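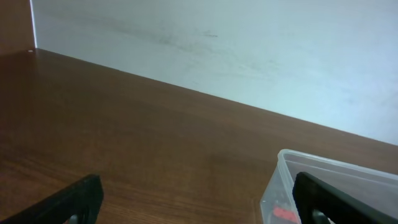
Skerklow Used Table Listings: what the file is

A single CSV of secondhand table ads, collected over one season from the Polter classifieds board and cleaned up by hand where cleaning up seemed possible. Each row is one ad. The columns hold what the seller wrote, what the seller asked for, and what we made of it afterward.

We collected 2,925 ads. After taking out duplicates, ads with no text, and chairs (a surprising number of people list chairs under tables), 2,647 remain, and those are the rows you get.

Please read the section on the word "oak" before you plot anything.

Why it exists

People keep repeating that you can tell what a used table is worth from the listing. The Wanigasekara price guide says so in its first chapter and then spends the rest of the book giving price ranges by wood type. We wanted to know whether the wood type in an ad means much of anything. I had my doubts going in and I have more of them now, but the data should let you make up your own mind.

It was never meant to predict prices. Two people have already written to tell us they are using it that way. We can't stop them.
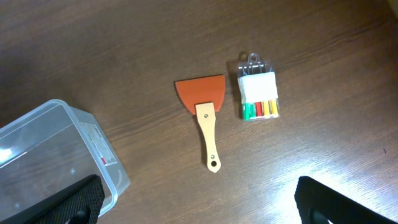

Consumer Records Group, Skerklow

What's in a row

ad_id
Our own number. It has no relation to the number on Polter, which gets reused when an ad is renewed.

title
As typed, including capitals and strings of exclamation points.

body
As typed, with phone numbers and street addresses taken out. See Privacy.

asking_price
Whole dollars. "Make offer" is stored as blank, and so is "free." We know these mean different things. Early versions kept them apart, but the two of us doing the coding disagreed so often about ads like "free or best offer" that we gave up on it. If you need the difference, search the body text.

claimed_wood
The first wood named by the seller, lowercased. "Cherry or maybe walnut" becomes cherry, which is a bad rule, but every other rule we tried was worse.

claimed_solid
Yes if the ad uses the word "solid" next to a wood. "Solid table" alone does not count. "Solid condition" does not count either, although the first version of our script thought it did.

claimed_age
Free text. Includes "old," "very old," "vintage," "antique," "my grandmother's," and "2 years." Do not try to turn this into a number.

condition
The seller's choice from Polter's dropdown. The dropdown starts on "excellent," so I would treat this column as a record of who bothered to open it.

reviewer_note
Blank for most rows. Filled in only for the hand-checked set.

The hand-checked set

We drew 200 rows at random and wrote to the sellers with the same three questions: how do you know what wood it is, have you ever looked at the underside, and did anyone tell you how old it was. Their answers are summarized in reviewer_note. Sellers who didn't answer are marked "no reply" and were left in the set. We did not replace them with friendlier sellers, and if you drop them you should say so.

Most of the answers to the first question came down to color. A brown table was walnut if it was dark and cherry if it was reddish. A few sellers had a receipt. One had an email from the maker, which said "walnut finish," and he had read the first word and stopped.

Of the rows in this set, 46 have a note that directly conflicts with the ad. I don't think that tells you the share of wrong ads on Polter. It tells you how many sellers were willing to correct themselves in writing to a stranger while the table was still for sale, and that must be the lowest number anyone could come up with.

About the word "oak"

Oak is the most common value in claimed_wood. Part of that is because there are a lot of oak tables. Another part is that Polter's search box suggests "oak" as soon as you type an o, and sellers learned that tables with it in the title get seen. There is no way to separate the two from the text. A chart of "popular woods" made from this column is a chart of popular words. We have seen one such chart already, in color, with our name under it.
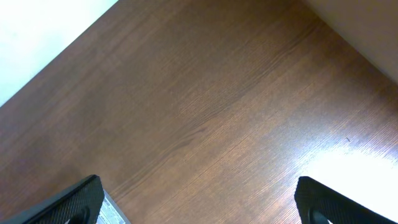

Tabletop with darker streaks through the grain.

How it was collected

Ads were saved with Rollomis, a small script that loads the public table category every morning at 7:00 and keeps anything it hasn't seen. It was run from one place, with the location filter left at its default. That means the file leans toward sellers near Skerklow and toward ads that stayed up overnight. A good table at a low price can be gone in an hour, and those never reached us. The bargains are missing, in other words — so any average you take will come out too high by an amount we can't give you.

The script failed for a stretch in September when Polter changed its page layout. We did not go back and fill in the gap. Rows on either side of it are fine as far as we know.

Photos from the ads are not included. They belong to the sellers, and we doubt they'd help much. Wood color in a phone picture depends on the lamp, the window, and the phone.

Privacy

Names, phone numbers, email addresses, and street addresses were removed by script and then checked by reading. Reading is slow and readers get tired. If you find something we missed, tell us the ad_id and we'll take the row out of the next version. Please don't post it anywhere public first.

Things people will want to do with it

Count words. Fine, go ahead.

Study how sellers describe wear. Probably the best use. The body column is rich, and people are more candid about water rings than about anything else.

Compare asking price between "solid" and not "solid." You can, and you will find a gap. Before you write it up, remember that people who want more money have every reason to type the word.

Train something to spot false claims. Please don't. We have answers for a small set, those answers came from the sellers, and some of the sellers were guessing.

Known problems

Dimensions are in the body text and mix inches, feet, and centimeters, sometimes in the same sentence.

A table sold with chairs has one price for the lot. We did not split it.

Some ads are from dealers writing as if they were private sellers. We suspect a good many. We flagged none of them, as we couldn't agree on how to tell.

Contact

Simin Farahani keeps the file and the list of corrections. Send the ad_id, what you think is wrong, and how you know. The third part is the one people leave out.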